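Wed 22nd December – dye shed, bench notes

Third go at the walnut bath for the Longo order. Kvido weighed out the hulls last night and left them soaking in the big enamel pot. Liquor was dark by morning, a bit sour on the nose. Strained twice through muslin before heating.

Held at a low simmer for 2 hours, then turned off and let the skeins sit. Used the Clonley fleece, second clip, spun by Zubaida in October. Mordant was alum only. Last time we added iron and the shade went too gray for what Longo wants, so no iron in anything on this sheet.

Notes as I went:
Skeins tied too tight again. There are pale bands under the ties on the first batch. Loosen to a figure eight and leave more slack.
Rinse water ran brown for 16 minutes before it cleared. Longer than the onion skin baths.
pH strip read a little acid. Comfort wants to try a pinch of washing soda in the afterbath. Fine by me, but on a test skein first, and label it.

Color on the good skeins is a warm mid brown, close to card 206 in the old sample book. Slightly redder in daylight by the door. Arben thinks it will drop a shade once dry. I'll compare again after Christmas before we commit to the full weight.

Drisa yarn is still on the rack and has not been touched. It's superwash and takes color much faster, so keep it out of this bath or we will get two different browns in one order. 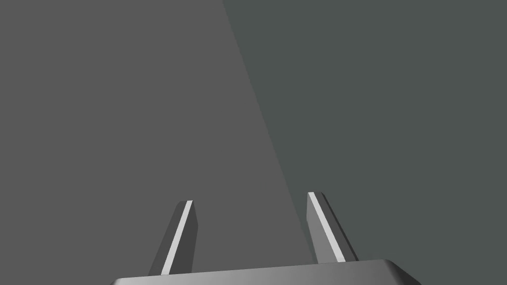 Gray palm housing and the two fingers, from behind. Render.

Left to do: scour the remaining 4 skeins, top up the alum jar, empty the hull sludge onto the compost (not down the sink – it blocked the trap last time). Bernardo has the key to the outside tap. The lid of the enamel pot has a chip on the rim, bare metal showing, so use the steel lid until we replace it. Exhaust bath saved in the lidded bucket by the wall, marked WALNUT 3. Should be good for one more pale run.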